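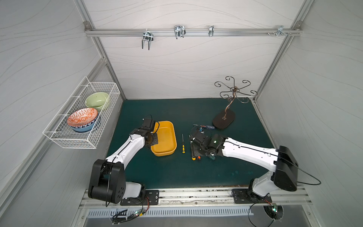
About Skelden

Hi, I'm Định Châu, and I run Skelden, a small company that builds and sells a two-arm practice cell for people who want to teach robots to handle everyday stuff. Bowls, trays, screwdrivers, whatever is in your kitchen drawer. If you found us through the Urcombe open day, welcome, and yes, the parts list is on the downloads page now (sorry it took so long!).

What we make

Our main product is the Skislow cell. It's a bench-top enclosure with white walls, a green work mat, and two arms bolted to an aluminum rail along the front. You choose what goes inside. We like to hang hooks on the back rail and put a wire basket on the side wall, so the arms have places to reach that aren't just flat on the mat. A lot of setups only ever ask an arm to pick something up off a table, and I got bored of that pretty fast.

The wall panels come plain or printed. I'm fond of the thin wavy lines on pale grey, but plenty of people order plain and stick up their own paper. Both are fine. The panels slide out, so you can change your mind later.

You can buy the Skislow as a kit or built. The kit is the same hardware and takes most people a weekend, longer if you stop to tidy your cables (I never do, as anyone who has visited will tell you). The built version arrives on a pallet with the arms already mounted and checked, and we stay on a video call with you while you power it up the first time.

How we got started

I used to fix packaging machines. Good job, very loud. One December I set up a pair of secondhand arms in my garage to see if I could get them to sort a box of hand tools into a tray, and I spent that whole winter dropping screwdrivers. A friend from my old job, Abdel Hamid, came by to borrow a drill and stayed till midnight moving the arms around. He joined me the next spring. He does the electronics and most of the wiring guides, and I do frames, walls, shipping and the phone.

We moved into our current workshop in Urcombe when the garage got too full to open the door. There are 5 of us now. We've shipped 138 cells so far, mostly to college labs and small teams, plus a few to people who just have a spare room and a lot of patience.

The object box

This started as a favor for one customer and now it's half of what people email me about. Each quarter we pack a box of ordinary household things, picked because they're awkward in different ways. Past boxes have had patterned ceramic bowls, a bright yellow tray, small screwdrivers with colored handles, and a bronze-colored jewelry stand with curly arms that I love and Abdel can't stand. Our shelf at the workshop holds about 300 things waiting for a box, and I'm always looking for more. Suggestions welcome! Please don't mail us glassware, though.

Testing and support

Before an arm goes out, it does 2,000 open-and-close cycles on the gripper and then a session in one of our own cells with real objects on the mat. Those cells get used hard, and there's usually grit in the rail slots by the end of a month. If something on yours comes loose or starts to squeak, write to us with your order number and a short video. One of us will answer, usually the same day, and we keep spare grippers, cables and control boards in stock.

Visiting

You're welcome to come and try a cell before you buy one. Email first so we can clear a bench for you, and bring a couple of things from home that you'd like to see the arms try. There's parking behind the building, and the coffee is decent.

Page last updated Jul 23, 2020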